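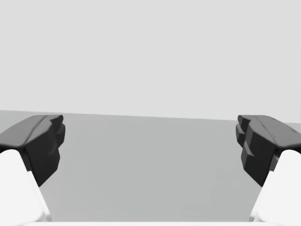
How often do I have to feed the starter?

Once a week if it lives in the fridge, once a day if it lives on the counter. Equal weights of rye flour and water, stir, lid on loosely, done. I've gone nearly a month in the fridge without feeding mine (camping, then a cold, then pure laziness) and it came back after three feeds, so please don't cancel your holidays over it.

What's with the name?

The starter is called Irko. I got it from my neighbour Marjatta Hakala, who had it from her aunt, and it was already called that when it came across the back fence in a margarine tub. I've asked her what it means and she says it means Irko.

My dried flakes came in the mail. Now what?

Tip the whole packet into a clean jar with 30 grams of lukewarm water and let the flakes go soft, which takes an hour or so. Then stir in the same weight of dark rye flour. It'll look like wet cement and smell like nothing at all for the first day, and that's fine!
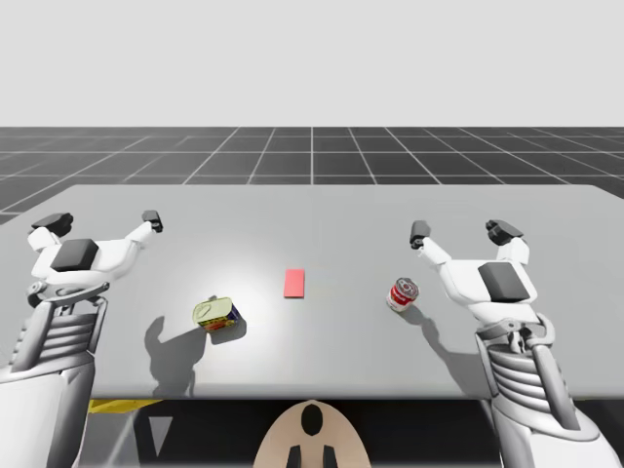
On day two feed it again, same amounts, and by day three you should get a sour apple kind of smell. If your kitchen is chilly give it an extra day or two. Mine sits around 22 degrees in April and that suits it nicely. In January I stick the jar on top of the fridge and hope.

There's grey liquid on top. Is it dead?

Just hungry. Pour the liquid off or stir it back in (I stir it in, I like the sourness) and feed it. Pink or orange streaks or anything fuzzy are a different story - bin the lot, scrub the jar, and write to me for another packet.

Can I use white flour?

You can, but it turns into a different sort of beast and I'm not much help with it. Roxana Salazar took some of mine over to white flour two years ago and makes gorgeous pizza with it, so it obviously works. Ask her if you see her at the market, she's usually a table or two down from me.

Why is my loaf gummy in the middle?

You cut it too soon. I know, I know, it smells amazing and you've got butter right there. Rye needs a full night wrapped in a tea towel before you go near it with a knife, and it's better again the day after that.

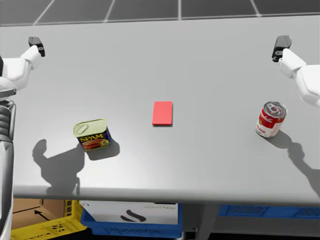

If you did wait and it's still gummy, bake it longer. My big loaf takes 1050 grams of dough and stays in the oven well past the point where I start to worry about it. The crust should be properly dark, darker than you'd go for a white loaf. Ovens vary like mad too, so a cheap oven thermometer is worth having. Mine runs hot at the back and I turn the tin halfway.

Do you teach classes?

Thursday evenings at the Eskola hall, most of the year. I cap it at 9 people because that's how many tins fit in the ovens. Bring an apron, a jar with a lid and something to carry a hot loaf home in. Niilo Juntunen does a crispbread night now and then as well, and it fills up fast, so email early.

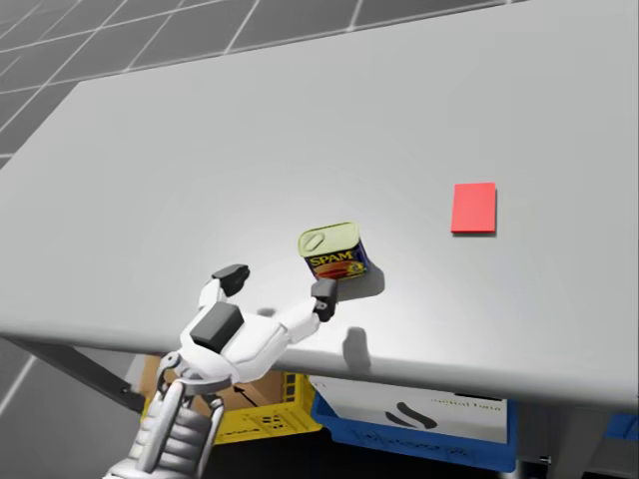
Do you ship outside Canada?

Sorry, not at the moment. I tried it twice and one packet came back to me five months later looking like it had been run over.

What if mine doesn't wake up?

Give it five days first, then email me and tell me which flour you used and how warm your kitchen is. If we can't sort it out between us I'll mail you another packet, no charge.

- Oona Heiskanen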